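**Re-sealing a marble counter: solvent or water-based impregnator?**

**tilde_ohm** — January 18, 2018

Counter is a brown-gray marble with heavy pale veining, polished, 3 cm thick. It was sealed by the previous owner with an unknown product. Water dropped on it now darkens the stone in under 90 seconds near the sink and does nothing measurable at the far end.

Two products available locally: Jemov (solvent carrier) and Bakus S (water carrier). The Bakus data sheet gives a coverage figure for limestone only. Has anyone used either on polished stone, and did you strip first?

**grout_line**

Strip first. If you don't know what's in there, you don't know what the new one will bond to. Alkaline stripper, two passes, rinse, then leave it alone for 49 hours or more with a fan running.

**S. Au**

Disagree on stripping. The far end is still repelling water, so whatever is in the stone there is doing its job. Stripping a polished face to fix one area near a sink is a lot of wet work for little gain. Wipe down with acetone on a white cloth, test a patch in a corner, and go from there.

Sze-wing Au
(stone shop, 3 of us, mostly repair)

**grout_line**

Acetone removes surface residue. It does not remove cured fluoropolymer from the pores. You end up with two products at different depths and a visible line where they meet.

**S. Au**

I have seen that line on honed stone. I have not seen it on polished. The pore opening is smaller and the total uptake is low either way.

**tilde_ohm**

Useful, thanks. Does the veining change anything? Some of the pale lines catch a fingernail, most don't.

**leonie_d**

It does. The ones that catch a nail are open and will drink more than the field. Apply with a small brush along those first, wait, then do the whole surface. Fill is a separate question. I used Fuchs clear resin on mine and it has yellowed slightly next to the window.

On carrier: I would take the solvent product for dense stone. Water-based is fine on limestone and sandstone, but on polished marble I had haze from Bakus that took three rounds of buffing to get off.

Leonie Diekmann

**pk_238**

Haze is dwell time, regardless of carrier. The sheet says to remove excess before it dries and most people leave it until it is tacky. I ran Bakus S on a bathroom top in March with a five-minute dwell and had none.

Also, none of this prevents etching. Sealers slow staining. Lemon juice and vinegar react with the calcite at the surface, sealed or unsealed.

**tilde_ohm**

Understood on etching. There are already two dull rings next to the stove. Can those be done by hand?

**S. Au**

Small ones, yes. Tin oxide powder, damp felt pad, light pressure, keep it moving. If you can feel the edge of the ring with your finger, it needs diamond pads first and that is where people make low spots. Polish before sealing, not after.

**grout_line**

Agreed on the order. Still say strip.

**leonie_d**

Before you commit to the dark enhancing version of either product, look at how much the veins carry the whole surface. Enhancers darken the field and leave the tight veins pale, so the contrast goes up. These renders have a similar density of veining to mine.

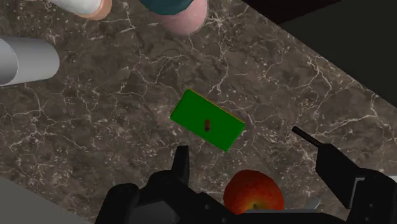
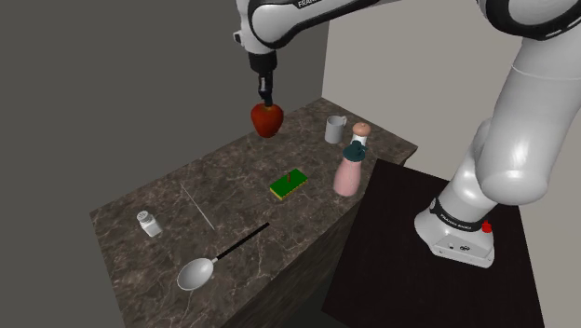

*Brown-gray marble with pale veins in the first; marble-patterned top and a red apple in the second.*

**tilde_ohm**

More contrast than I want. I'll use the plain version.

**pk_238**

Then the choice is mostly smell and cleanup. Nadel sells a low-odor solvent one if you can't ventilate. Do the water drop test again at the sink end afterward and post the time.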